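3.2 Reporting of minor collisions on shared paths

Injuries to delivery riders are counted in more than one place, and the counts seldom agree. Hospital records cover only those riders who sought treatment, while police records depend on a complaint being made. Posetti and Suominen treat the gap between the two as a fixed share of all cases. We found no support for this in the Skitham returns, where the gap widened in July and narrowed again once the evening patrols had resumed.

Our own set was drawn from the path incident register kept for the Skitham district, as it stood on 6/27/19. The register held almost 2,000 entries. Of these, 104 named a delivery rider as one of the parties and gave enough detail for the place and the time of day to be fixed. Entries that recorded damage to goods or bicycles alone were set aside, as were those in which the rider had fallen without contact with another person.
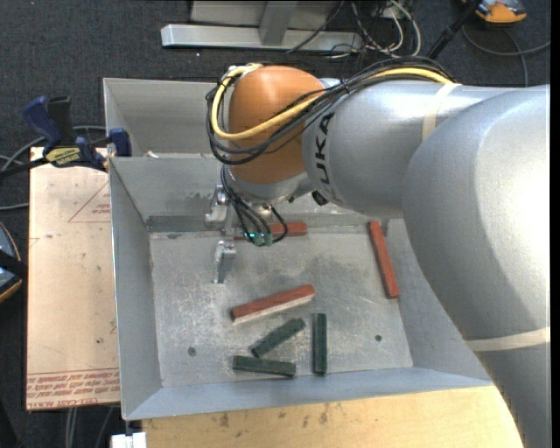

Figure 2

Each remaining entry was read by 3 coders working apart from one another. They noted whether the contact was described as deliberate, whether words had been exchanged beforehand, and whether either party had been asked to give way. Where the coders differed, the entry was marked as unclear and kept in the set. This departs from the Zillico method, under which unclear entries are dropped - a practice that tends to remove the shorter reports, and with them many of the less serious injuries.

The wording of the register itself calls for some care. Terms such as "pushed", "brushed" and "knocked" were used freely by the clerks who took the reports, and no guidance on their use was in force during the period. We have therefore grouped them under the single heading of bodily contact. Questions of blame lie outside this section and are taken up in section 4, together with the accounts given by walkers, who made fewer reports than riders did but tended to write at greater length.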